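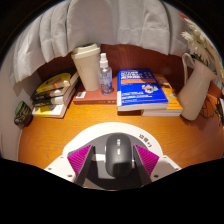
Gripper closes on glossy objects and then reports empty

Posted by Callum Naylor, March, 9:40 am

Looking for ideas before I pull this thing apart again. We have a Padilla two-finger gripper on a small arm and the job is desk tidying: pick up a mouse, put it down on a marked spot, go back, repeat. It ran fine on matte objects. With a glossy black mouse it closes, the controller says nothing is there, and the arm opens the fingers and goes back to home. The worst part is when it does that after lifting. We had a drop onto the desk from 70 mm and one onto the floor.

Grip force is at the default. Finger pads are the ribbed ones. Log shows error 263 each time, which the manual lists as "no object."

replies

dcavanagh_shop
Does it drop every time, or only some of the time? And is 263 coming from finger position or from the camera check?

Callum Naylor
Some of the time. I ran a batch overnight and it failed on 70 picks. As far as I can tell 263 can come from either one. The manual doesn't say which.

Viorica Coman
It's the camera check. We had the same error on a Komance cell with shiny bottle caps. A glossy surface throws small highlights, the depth reading comes back full of holes, and the software decides the space between the fingers is empty. Turn off the overhead light and try ten picks. If the error goes away you have your answer.

R. Ashworth
I don't agree. A mouse is rounded on the sides and wider in one direction than the other. If the fingers come down a little off, they slide up the curve and the finger position ends up past the limit for "holding." I would look at the pads first. The lighting is a side issue.

Viorica Coman
If the fingers slid every time he would see the mouse move on the mat. Callum, does it move?

Callum Naylor
On some of them. On others it hasn't moved at all and I still get 263.

R. Ashworth
Then you have two faults and they share one code.

Lacey Fairclough
Whatever the cause, please stop it from opening the fingers on that error while the arm is up. That is the safety problem here. A mouse on the floor is no big deal, but the same program with a glass jar or a blade in it is. On ours the rule is hold, stop the arm, call a person. It's one setting in the Cavar controller, under fault response. Default is "release," and I have never understood why.

dcavanagh_shop
Release is the default so it doesn't crush a hand.

Lacey Fairclough
That's a different fault. Over-force should release. Lost object should hold. They shouldn't be on the same setting.

Callum Naylor
Changed it to hold. Then did the light test. With the overhead off, 263 went away on the picks where the mouse stays put. It still slips on some of the others, so Roy is right about that part.

R. Ashworth
How many cycles on the pads?

Callum Naylor
Counter says 4000. They look okay to me but the ridges feel smooth near the tips.

R. Ashworth
Swap them.

Cyril Birkett
Check the mounting screws while you have the pads off. Ours at Provby had worked loose and one finger was closing late.

Callum Naylor
Will do. New pads are on order. I'm leaving it on hold with the overhead off until they come.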